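Home | Forums | Clubs & Funding | Search | Log in

Ellport rec league fees going up again?

baseline_bev
2023-01-25
Just got the email from Naylor Park. Volleyball is going up 12 dollars a player and the youth handball group loses its free gym hour. Did anyone else get this? We only have 47 kids signed up and I'm pretty sure a few won't come back if they have to pay.

setter47
Got it too. I'm fine with the 12 bucks, to be fair. We hadn't had an increase in 3 years and the heat isn't free. The handball thing stinks though.

moplay
Not fine with it! Hononport charges less and they have two full courts. I drive past Naylor to play there and I'm not the only one (half my old team went over in January).

baseline_bev
Sure, but you have a car, mo. Most of my kids walk. I asked if we could have the upstairs room in place of the gym hour and they said maybe, if we share it with the table tennis people.

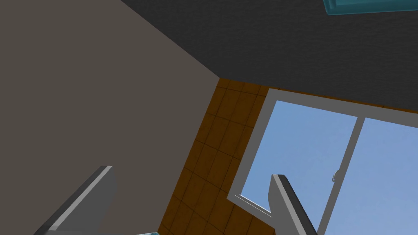 upstairs room, wall and ceiling

setter47
Would table tennis even share? They got their grant cut as well, so I'd guess they want every hour they can get. Have you tried Vodar? They put money into the Hononport juniors last season and I think they take applications from any club in the county.

moplay
Vodar wants results. My sister's swim club applied and got one year, then had to show times to get the second. Good luck doing that with a bunch of nine-year-olds learning to throw.

baseline_bev
Ugh, I didn't know that. I'll still fill in the form, it's only 2 pages. And mo, I don't agree that everyone should just move to Hononport. If we all leave, Naylor drops the youth stuff for good.

moplay
Never said everyone. I said I'm not paying more for less court time. Put me down for 20 bucks toward the handball kids anyway.

setter47
Same here. Send me the form when you have it, Bev, I'll read it over tonight.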